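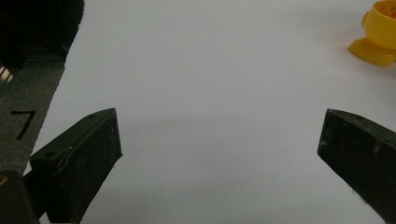
Gill wrote:

> We moved the Jeven account to scheduled posts in March and link clicks fell. Ploston shows reach holding steady over the same period. Is the scheduler being penalized, or are we reading the wrong column?

The wrong column, I think. Ploston reports reach per account and Winetti reports it per post, so the two exports can't be compared directly. Set both to per post before you look at anything else.

Two more things to check:

- Winetti drops any post with fewer than 100 views from the click total. Jeven has 32 of those in the export you attached.
- The export stops at 1000 rows without a warning. Split it by week and join the files afterward.

I ran the same comparison on our own account with 40 posts, half scheduled and half posted by hand. Click rates were close enough that I wouldn't blame the scheduler. Link position made a larger difference: posts with the link in the first line did better in both groups.

Please send the per-post file once you have it. The shortened links need to stay in, as I match on those.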